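15/04/2019
Posted by the bloke with the Endum in the shed

Got the drone licence stuff mostly sorted, so here's the long version for the few of you who asked. Typed on my lunch break, sorry in advance.

Short version – read the rules for your own area before you buy the thing. I did it the other way round. 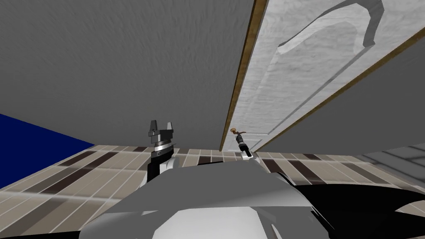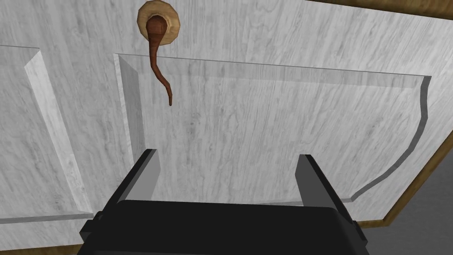
White door, both times.

What I bought and why

It's an Endum, the mid size one, second hand. Came with 2 batteries and a charger that hums. Wanted it for looking at gutters and for the back paddock at Skestton, where the fence line goes down into the gully and I'm sick of walking it. Not a racer. Not after cinema footage either. Just want to see if a post has gone over without putting boots on.

First weekend I read the manual twice and flew it once. Up, hover, down. Heart going like mad. It drifts more than I thought it would, even on a calm morning, and the wind over the gully is nothing like the wind at the house. Lost sight of it against the trees for a couple of seconds and that was enough for me. Brought it home and put the kettle on.

The rules bit

I'm not going to pretend to be an expert and please don't treat this as advice. Check the offical site, they change it. But the stuff I now keep on a card in the case:

Stay in sight of it. Your own eyes, not the screen.
Keep well back from people who aren't part of what you're doing.
One at a time.
Daylight.
Nowhere near an emergency. If there's smoke, leave it in the case.
Look up airfields before you go, every time, including places you've been before.

That last one got me. There's a little strip past Vanlow I've driven by for years and never thought of as an airport. Grass, windsock, a tin shed. Turns out the crop duster uses it and he comes in low right over the road. My favourite spot for practising was more or less under him. Moved to the far end of the oval at Skestton after that, early, before the dog walkers.

Ringing people

Rang the strip. Bit nervous about it. They were lovely, told me which mornings they'd be busy and asked for a call beforehand if I was going to be anywhere on that side of the creek. Took 7 minutes. Should have done it first.

Also rang the insurance mob. House and contents does not cover it, at least mine doesn't. Read your own. I ended up adding a separate policy through the Salian club, comes with the membership, and you have to log your flights for it. Which brings me to

The log

I'm at 20 flights. Paper notebook, nothing fancy. Place, time up, time down, battery, wind, anything odd. The club wants it and I've come to like it. Total comes to 1446 flying minutes if I believe my own adding up, and I don't, so I'm going back through it tonight. Pretty sure I've put hours in the wrong column somewhere. Nobody's battery lasts that long.

Odd things so far: compass wanting a recalibrate every time I park next to the ute. Magpie, very interested, had to land. A prop with a nick in it that I only found by running my thumbnail down the edge. Changed it. Check your props, all of them, both edges.

Did it find the fence post

Yes! Flight 12ish. Clear as anything, one post flat and the wire sagging into the creek. Still had to walk down there and fix it of course. But I knew which tools to carry, so one trip.

Gutters were less of a win. You can see leaves. I already knew there were leaves.

Still to do

Proper landing pad, the grass seed gets into everything.
Spare props, the right ones this time.
Learn to fly it nose-in without getting left and right mixed up. I go the wrong way every singel time – it's embarassing.
Ask the club about the April fly day, whether learners can bring their own or just watch.

Right, lunch is over. If you know a decent hard case for under a fortune leave a comment.

Last updated: fixed the bit about insurance, the club cover starts when they confirm it and not when you pay.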